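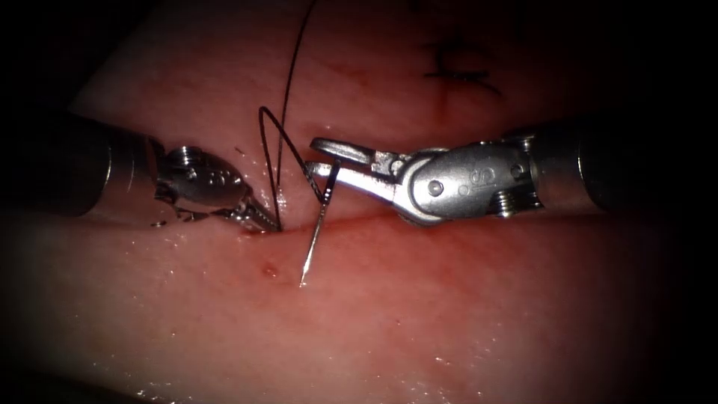
Surgical robot arms at a straight incision line in a pink tissue pad.

Waltimwood Community Board > Police & Fire > Garage break-ins on the Kettle Road side

bpumphrey_kettle
Posting this for the people on the east end who don't get the neighborhood emails. Our detached garage was broken into overnight Thursday into Friday. They came in by the side door, which had a deadbolt, and split the jamb. Took a chainsaw, a pressure washer, two bikes and a cooler. The pressure washer was a Nerkis, yellow hose, with a dent in the handle where my son dropped it off the tailgate. Report is filed. The officer told me there were two others on Kettle Road and one on Breson Street the same night. If you have a camera that faces the road please check between 2 and 4:30 a.m.

tuncay_a
Sorry to hear it. We're on Breson near the laundromat. I checked ours and there's a light-colored pickup going by slow at 3:12 and again at 3:31, no headlights the second time. You can't read the plate. I'll send it to the police if you give me the name of the officer.

bpumphrey_kettle
Thanks. I'd call the front desk and ask them to attach it to the Kettle Road report. They said not to email video because it gets stripped out.

DProbert
They have an upload link now. You call, they text it to you, it's good for one day. I used it in the spring when somebody hit the mailbox and it worked fine, took ten minutes.

gwawr.i
This is the fourth thread like this since the end of summer. I said at the time that cutting the overnight car on the east side was going to end this way. There used to be a patrol parked by the feed store most nights and now there isn't.

DProbert
The overnight car wasn't cut. It was moved to cover the highway exit after the gas station robberies. There are the same number of officers on nights as last year, they're just not parked where you can see them.

gwawr.i
If it's at the highway exit it isn't on Kettle Road. That's a cut for Kettle Road.

DProbert
Fair enough from where you sit. But a car parked at the feed store all night didn't stop the break-ins two winters ago either. We had them on Mill Lane and that's a quarter mile from where he was parked.

Emlyn P
Retired from the county, 70 years old and up half the night anyway, so take this for what it's worth. Detached garages get hit because nobody in the house hears it. Long screws in the strike plate, three inch, into the stud. The ones that come in the box are three quarters of an inch and hold onto trim and nothing else. Costs a couple of dollars. A deadbolt on a soft jamb is what you had, Beth, from the sound of it.

bpumphrey_kettle
That's exactly what it looked like. The bolt was still sticking out of the door when I found it. The carpenter says 600 to redo the door and frame and my deductible is higher than that, so I'm paying for it.

quarterturn
Did you have serial numbers? I ask because the secondhand places on Route 196 are supposed to hold things for a waiting period before they sell, and they log the serials. No serial, no match.

bpumphrey_kettle
Had it for the chainsaw off the warranty card. Not for the bikes. One is a kid's bike, green, with a bell.

quarterturn
Flip the other bikes in the house over and write down theirs while you're thinking about it. It's stamped under the bottom bracket on most of them.

beca_howells
We're one of the other two on Kettle. They got a generator and my husband's tool bag, and they went through the car in the driveway but only took change and a phone charger. The car was unlocked. I know, I know. What bothers me is that the garage door opener was on the visor and it's gone, so I've had to reprogram the door.

Emlyn P
Good that you did. Hold the learn button down until the light goes out, that wipes every remote, then add back the ones you have. If you only add a new one the old one still works.

beca_howells
I didn't know that. I only added the new one. Going to do it now.

beca_howells
Done. Had to get the stepladder.

tuncay_a
Called. They took the clip through the link like Dilwyn said. The woman at the desk said they already had one from a house farther up that shows the same truck with something under a tarp in the bed, so ours helps with the times.

gwawr.i
Did she say anything about extra patrols?

tuncay_a
I didn't ask.

gwawr.i
Somebody should ask. I've called twice and got a voicemail.

pinehollow_mike
I'll say what I said in the last thread. It's the same few people every fall and everybody knows which house it is. Blue tarp on the roof, out past the Breson bridge, always four or five vehicles in the yard.

DProbert
Please don't do that. You did it in the last thread and a guy who rents out there had people driving by and taking pictures of his kids' bikes. He had receipts for all of it.

pinehollow_mike
I didn't name anyone.

DProbert
You gave directions.

boardmod2
Leaving the post up for now because the replies don't make sense without it, but the rule stands – no pointing at houses or people who haven't been charged. If you have information call the tip line. Next one gets removed.

pinehollow_mike
Fine.

Emlyn P
On the patrol question. The chief does a sit-down at the library once a month and the next one is in November. The last one had more chairs than people. If Gwawr wants an answer that's the place to get it, he does answer if you're in front of him. Ask how calls are sorted by zone.

gwawr.i
I'll be there. I'd like some of the people who have been hit to come too, otherwise it's just me again.

beca_howells
I can come if it's after six.

Emlyn P
It starts at 6:30.

wren_on_mill
We left our porch light on all night for years and switched to a motion light this fall. Does that make any difference or is it a waste? My neighbor says a motion light just helps them see what they're doing.

quarterturn
Motion is better if it's somewhere you or a neighbor would notice it come on. If it's behind the garage facing the woods, your neighbor has a point.

DProbert
I disagree, I'd leave a steady light on the side door too. Cameras do better with it. Half the clips people post here are a gray smear because there's nothing lighting the driveway.

tuncay_a
Can confirm, ours is a gray smear. I'm at 109 if anyone on Breson wants to look at how the camera is mounted. I'd put it lower if I did it over. From up under the eave all you get is the roof of the truck.

bpumphrey_kettle
Small update. An officer called back this afternoon. The Nerkis turned up in a ditch off the county road with the hose missing, so I have to go identify it. The dent should settle that. Nothing on the chainsaw or the bikes. He also said to tell people to report it even if all they lost was change out of a car, because the times help them work out which way the truck was going.

beca_howells
Then I'll call back about the change. I left that off mine.

wren_on_mill
Was the ditch on the Mill Lane end or the bridge end?

bpumphrey_kettle
Mill Lane end, before the culvert.

wren_on_mill
Okay. I'll go through our camera from Friday morning tonight.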